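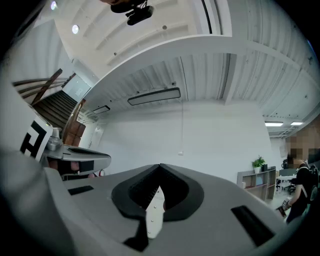

Parlay people, talk me down before the season starts
Posted by overtime_otto, 23 June 2024

So I finally added up my whole hockey betting year and I'm down $343, and nearly all of it is parlays. My straight bets on the Vandetti app came out a hair ahead, which I did not see coming at all. The parlays though, wow. They're built like a V-shaped notch: wide open at the top, so everything looks like it'll drop right in, and then it gets narrower with every leg you add. By the third period I'm sitting there needing some fourth-liner to get a shot on goal in a game I don't even care about. I'm thinking of quitting them completely before preseason. Anybody done that and stuck with it?

slapshotsally
I did it two seasons ago and I don't miss them. I put $300 in at the start of the year, bet the same small amount every time, and if it's gone it's gone. Mine lasted until the playoffs, which for me is a miracle (I bet with my heart and my heart loves bad teams).

backcheck_benny
Gonna disagree with both of you. Parlays are fine if you keep them to 2 legs and quit tossing in heavy favorites just to bump the payout. Everybody thinks the favorite is free money, then the backup goalie gets the start and there goes your night. The problem is the legs you're picking, Otto.

overtime_otto
Benny, I had plenty of short ones in there and they lost too! I went back through my Plerkard sheet and the short ones were bad, just a slower kind of bad.

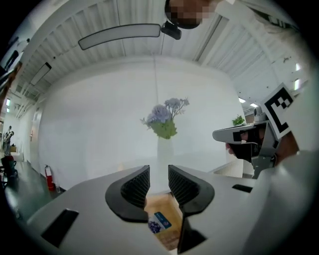

And a lot of those were same-game ones, where I'd take the over and then a goalie saves prop on top of it. I don't even know what I was rooting for half the time. My wife asked me who I wanted to win and I had to check my phone.

backcheck_benny
OK, the over plus goalie saves thing is on you, lol. But I still say one bad year doesn't prove anything. I was up the year before doing the exact same stuff.

puckluckpaul
Up by how much, Benny? You keep saying that and you never post the numbers.

backcheck_benny
Enough for a nice dinner. Not posting my books on Drostden for you guys to pick apart.

slapshotsally
That's a no then – moving on. Otto, has anyone mentioned the Pathirana thread on here? It's long and kind of cranky, but the part on how the book's cut grows with each leg is what got me to stop.

overtime_otto
Read it last night. I got lost in the middle but yeah, that part hurt. I'm going straight bets only to start the season and I'll redo the sheet in August so I can tag each bet by type. Benny, you're welcome to tail me.

backcheck_benny
Hard pass, you bet on Buffalo.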